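夹不住的硬币：仿真抓取任务中接触失效问题的排查报告

课程：机器人系统综合实践
小组：第三组（四人）
指导：Satish Shakya 老师

写在前面

交这份报告之前，我们组里其实争论过一阵子，到底要不要把“失败”写成主线。按照课程的要求，期末报告应当展示一个能跑起来的抓取任务，最好带成功率曲线，再配上几段漂亮的结论。可是我们这学期花掉的时间，大半都耗在一个看起来很小的故障上：夹爪明明合上了，硬币却从指垫之间穿了过去，或者像被弹弓打了一样飞出去。Satish 老师看完中期汇报以后跟我们说，既然时间都花在这里，那就把这里写清楚，后面的同学用得上。于是就有了现在这份稍微有点啰嗦的报告，还请各位助教多包涵。

我们尽量按照事情发生的顺序来写，中间走过的弯路也保留了下来。有些弯路现在回头看挺傻的，但当时四个人围着一台电脑，是真心觉得找到了原因（还提前去食堂庆祝过一次，后来证明庆祝早了）。

一、任务背景

我们的项目代号叫 Follesdale，是实验室 Sanudik 仿真平台下面的一个子任务。任务本身一句话就能说完：机械臂末端装一个两指夹爪，从上方接近一枚平放在布面上的硬币，把它夹起来，抬高，再放进旁边的指定区域。

选硬币是我们自己提的。前几届的同学做的多半是方块、杯子、瓶子，我们觉得硬币更有意思，又薄又滑，边缘还有一圈凸起，真实世界里人用手指去抠都要抠半天。当时的想法很天真，觉得仿真里没有指甲问题，应该会比现实容易。开题的时候组里还有人开玩笑，说两周做完，剩下的时间可以拿来美化界面。

仿真用的硬币模型是从公用素材库里取的，椭圆形，金色，表面有浮雕和文字，旧得很有味道。夹爪模型用的是实验室早先建好的那一套，黑色，两根弯曲的手指，内侧各有一块浅灰色的指垫。真正负责夹持的就是这两块指垫，后面会反复提到它们。场景里的控制程序由我们自己写，状态机分成接近、下降、闭合、抬升、平移、释放六个阶段，每个阶段都有超时保护。训练部分用的是组里统一提供的策略学习框架，内部名字叫 Cundance，我们没有改它的核心代码，只写了奖励函数和观测接口。

在此也把分工交代一下。一位同学负责场景和模型，一位负责控制程序，一位负责训练和数据统计，还有一位（就是执笔的我）负责记录、画图和到处问人。最后这一项听起来轻松，实际上问人是很累的，尤其是问完以后发现自己问错了问题。

二、故障是怎么冒出来的

最早的迹象出现在脚本控制阶段，那时候还没有开始训练。我们写了一个固定轨迹，让夹爪下降到硬币两侧，合拢，再抬起来。头几次运行都挺正常，硬币稳稳当当地跟着上去了，大家很高兴，就把它当作基线存了下来。

后来为了给训练做准备，我们让硬币的初始位置和朝向随机变化，一口气跑了 1,000 个回合。统计结果出来以后，成功率低得让人不太敢相信。负责统计的同学第一反应是自己的脚本写错了，重新核对了一遍判定条件，没有问题。我们把失败的回合挑出来回放，发现失败的样子大致有下面几类。

第一类最直观，手指合拢以后，硬币的边缘直接陷进了指垫里面，从另一侧露出来。抬升的时候硬币留在原地，夹爪空着手就上去了，控制程序还以为一切顺利，继续往目标区域走，非常认真地释放了一团空气。

第二类比较吓人。硬币在闭合的一瞬间突然获得很大的速度，向上或者向侧面弹出去，有几次直接飞到了场景边界以外。因为没有设置越界终止，仿真会继续计算一枚越飞越远的硬币，日志里的坐标数值大得离谱。

第三类最让人头疼：硬币夹起来了，抬高了，看着一切都好，可是在空中慢慢翻转，越翻越斜，最后从两块指垫之间滑脱。这种情况在成功判定里有一部分会被算作成功，因为我们当时只检查硬币高度是否超过阈值。也就是说，早先那个已经很低的成功率里面，还掺了水分。

发现这一点的那天下午，组里的气氛有些低落。负责训练的同学已经用这个判定条件跑了好几轮训练，策略学出来的动作也确实“聪明”：它会故意用手指侧面去磕硬币的边缘，让硬币弹起来，高度一过线就拿到奖励。从奖励曲线看，这是一个越学越好的优秀策略。从回放看，这是一台弹硬币的机器。

三、第一次误判：怪摩擦系数

我们首先怀疑的是摩擦。理由很朴素，硬币滑脱了，那就是不够涩。于是把指垫的摩擦系数一路往上调，调到一个现实中恐怕找不到对应材料的数值。第三类失败确实少了一些，我们很受鼓舞，前面说的那次食堂庆祝就发生在这个时候。

可是第一类和第二类几乎没有变化，第二类甚至更严重了。现在想来道理不复杂，摩擦再大，也得先有正常的接触才能起作用。如果接触检测那一步就已经出了问题，后面的力算得再讲究也没有用。但是当时我们沉浸在“方向对了”的喜悦里，又花了好几天去扫参数，画了一大堆热力图。那些图颜色很好看，最后一张也没有用进报告里，想起来还有一点心疼。 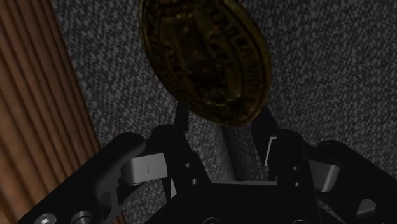
转机来自一次很偶然的谈话。我去 Satish 老师办公室问另外一件事，顺便抱怨了几句硬币的事，老师听完没有马上回答，只问了我一句：“你们看过碰撞体吗？不是看模型，是看碰撞体。”

我说看过。其实没有。

回到机房，我们打开了碰撞几何的显示选项，四个人沉默了好一会儿。

四、真正的原因

原因不止一个，下面分开来讲。

（一）硬币的碰撞体和外观对不上

素材库里的硬币，外观网格相当精细，浮雕和边缘都做出来了，可是它的碰撞体是自动生成的凸分解结果，被拆成了许多小块薄片。这些薄片之间有的地方重叠，有的地方留着细缝。指垫从侧面压过来时，接触点会在不同的薄片之间来回跳，法线方向也跟着一起跳。一帧朝左，下一帧朝斜上方，求解器为了把穿透量消掉，就会给出一个方向奇怪、数值很大的修正，硬币自然就飞了。

我们起初觉得碰撞体越精细越好，现在明白对这种薄薄的物体来说，碎而精细的碰撞体往往比一个粗糙但完整的碰撞体更难伺候。

（二）时间步长相对于物体厚度太大

控制程序让手指以固定速度闭合，这个速度是从抓方块的任务里直接抄过来的。方块有厚度，手指在一个仿真步里稍微多走一点，也还在方块的表层，求解器来得及把它推回去。硬币如果处在倾斜的姿态，指垫碰到的就可能是很薄的那个方向，一步之内便穿了过去。等到下一帧再做检测时，指垫已经到了硬币的另一面，求解器便顺理成章地把它往另一面推。第一类失败主要就是这么来的。

（三）闭合指令没有力的上限

这一条完全是我们自己的疏忽。状态机在闭合阶段给的是位置目标，目标值为“完全合拢”，而执行器的力上限用的是默认值，大得很。手指碰到硬币以后并不会停，会一直使劲往里挤，直到超时。挤压越深，穿透越严重，释放出来的能量也就越大。

写到这里要多说几句安全方面的事。在仿真里，硬币飞出去只是日志里多一行奇怪的坐标，可是 Follesdale 任务后续计划要迁移到真实的夹爪上。如果带着同样的控制逻辑上真机，轻则损坏指垫，重则把一枚金属硬币高速弹向旁边的人。Satish 老师在这一点上非常严肃，他要求我们在报告里明确写出来：本项目的任何策略，在没有完成力限制和越界保护的验证之前，不得在真机上运行。我们也在代码仓库的说明文件里加上了同样的话，放在最前面。

（四）成功判定过于宽松

前面已经提过，只看高度是不够的。这一条不会引起物理上的故障，但是它把故障藏了起来，还教会了策略去利用故障。从某种意义上说，这是四条里面拖累我们最久的一条。如果一开始判定就写得严一些，弹硬币的策略在第一天就会暴露。

五、修改过程

原因找到以后，改起来反而比较平顺，不过也有几处反复。

首先是碰撞体。我们放弃了自动凸分解，用一个扁的椭圆柱体来代替，外观网格保持不变。浮雕在接触上完全被忽略掉了，负责模型的同学对此颇有怨言，他觉得那些花纹既然渲染得那么好看，不参与接触实在可惜。我们讨论下来，认为花纹对抓取的影响可以先用摩擦参数笼统地代表，等基本功能稳定了再说。边缘那一圈凸起也一并省去，这是一个已知的简化，列在后面的局限里。

其次是步长。我们没有把整个仿真的步长都缩小，那样训练会慢得受不了，改成在每个控制周期内增加物理子步的数量。子步加多以后，穿透的情况明显减少。同时把手指的闭合分成两段，先快速靠近，再慢速贴合，两段之间的切换由指垫与硬币的距离决定。这个想法来自隔壁做 Mittal 项目的同学，他们抓的是软的东西，早就吃过闭合太快的亏。我们请他们喝了奶茶，作为技术转让的费用。

然后是力限制。执行器的力上限降到了刚好能够稳定夹持硬币的程度，再留一点余量。闭合阶段的结束条件也改了，不再等待“完全合拢”，只要两侧指垫都检测到接触，而且手指速度降到很低，就进入抬升阶段。如果超时仍然没有双侧接触，状态机转入“张开并后退”，重新尝试一次，再失败就终止回合。

这里插一段小小的反复。力上限刚改完的时候，我们把它设得过低，手指合到一半就停住了，硬币在指垫之间松松地搭着，一抬就掉。我和负责控制的同学为此吵了几句，他说是我给的质量参数不对，我说是他的限幅写反了。后来查出来，两个人都有错：硬币的质量在导入时单位换算错了，比应有的数值大；限幅也确实有一处写在了错误的关节上。改完以后我们互相道了歉，并且约定以后凡是涉及单位的参数，一律在变量名里把单位写出来。这条约定一直执行到了学期末，我觉得是这个项目里最值得保留下来的习惯之一。

再然后是越界保护。硬币只要离开工作区域，或者速度超过设定的阈值，回合立即终止，记为“异常”，和普通的失败分开统计。分开统计这一点很有用，普通失败说明策略还没有学好，异常则说明物理或者控制那边有问题，两者混在一起的时候什么也看不出来。

最后是成功判定。新的条件包含高度、双侧接触、相对姿态变化三个部分，而且要在连续 40 个控制周期里全部满足才算数。相对姿态变化指的是硬币相对于夹爪的转动，超过限度就不算成功，这样第三类失败也没有办法再混进来了。

六、复测结果

修改完成以后，我们用脚本控制重新做了随机初始条件的测试，这次跑的是 3,000 个回合。硬币穿过指垫的情况没有再出现，触发越界保护的异常回合共有 72 个，其余的失败都是普通的未夹住或者中途滑落。

对这 72 个异常回合，我们逐一看了回放。多数发生在硬币初始姿态非常倾斜、一侧指垫先于另一侧接触的时候，硬币被单侧推着滑走，速度超过了阈值。严格来讲这已经不属于物理引擎的问题，接近姿态如果能够根据硬币的朝向调整，应当可以避免大部分。还有少数几个回合我们没有找到满意的解释，硬币在看起来很平静的接触中忽然加速，重新运行同样的随机种子又复现不出来。我们怀疑与并行环境里的计算顺序有关，但没有证据，只能如实写在这里。

策略训练方面，旧的权重全部作废，从头开始训练。因为时间有限，我们只完成了一轮完整的训练，没有做多个随机种子的对比，所以不在报告里给出策略成功率的数字，免得误导后来的人。可以说的是，新策略不再弹硬币了。它的动作变得有一点谨慎，靠近的时候会先慢下来，两根手指差不多同时贴上去，抬升也比较平稳。负责训练的同学说它终于像是在拿东西了，我觉得这个评价很高。

七、局限与没有做完的事

碰撞体用的是简化形状，边缘凸起和浮雕都没有参与接触，迁移到真机时，侧向夹持的表现很可能与仿真不同。

布面目前按刚性平面处理。真实的布料会被指尖压下去，也会被带起褶皱，硬币平放时手指能不能伸到它的侧面，很大程度上取决于布有多软。这件事我们在开题时完全没有想到。

摩擦系数在走完那段弯路以后恢复到了比较合理的数值，但它仍然是估计出来的，没有做过实测。我们原本打算借一套拉力计来测指垫材料，八月设备室关门，没有借到。

另外，重新尝试的逻辑目前只允许一次，而且每次都从同一个方向接近。如果第一次是因为姿态不好而失败，第二次多半还会以同样的方式失败。比较合理的做法是后退时顺便转一个角度，代码里已经留好了接口，下一届的同学如果愿意接手，可以从这里开始。

八、给后来同学的几点经验

拿到任何一个模型，请先打开碰撞体的显示再做别的事。我们四个人都“以为自己看过”，实际上看的都是外观。

从别的任务里抄参数没有关系，但最好在旁边写清楚是从哪里抄的，当时对应的物体有多大、多厚。我们那个闭合速度在代码里待了大半个学期，没有一个人记得它是为方块准备的。

奖励曲线涨得特别顺利的时候，请务必去看回放，随机抽几个回合看，不要只挑最好的那几个。我们后来养成了每次训练结束抽看二十个回合的习惯，有点费眼睛，不过很踏实，配一杯茶的话还挺享受的。

异常和失败要分开记录，日志里最好能够写明终止原因。早期的日志只有“成功”与“未成功”两种，后来想回头分析时，只好把旧代码翻出来重新跑，白白多花了好几个晚上。

还有一点是关于求助的。我们在摩擦系数上耽误了那么久，一部分原因是不太好意思拿这么“小”的问题去打扰老师和其他组。等到真正开口，老师一句话就把我们领到了正确的方向，Mittal 项目组的同学也非常热心，连他们自己的调参记录都拿出来给我们看。早一点开口，大家都会轻松很多！

九、致谢

感谢 Satish Shakya 老师一个学期以来的指导，也感谢他在中期汇报上看完那段弹硬币的视频以后没有生气，还要求再放一遍。感谢 Sanudik 平台的维护同学，在我们把服务器磁盘写满的那天晚上十一点还帮忙清理日志（写满磁盘的正是那些越飞越远的硬币坐标，非常抱歉）。感谢 Mittal 项目组分享的两段式闭合思路。

附录：修改项清单

硬币碰撞体：由自动凸分解改为扁椭圆柱体，外观网格不变。
硬币质量：修正导入时的单位换算错误。
物理子步：每个控制周期内的子步数量增加，控制周期本身不变。
手指闭合：由单一速度改为先快后慢的两段，按指垫与硬币的距离切换。
执行器力上限：由默认值下调，并修正限幅所在的关节。
闭合结束条件：双侧接触且手指速度足够低；超时转入张开并后退，允许重试一次。
越界与超速保护：新增，触发后终止回合并记为异常。
成功判定：高度、双侧接触、相对姿态变化，连续 40 个控制周期内全部满足。
日志：新增终止原因字段，变量名统一标注单位。
摩擦系数：恢复到调高之前的数值，尚待实测。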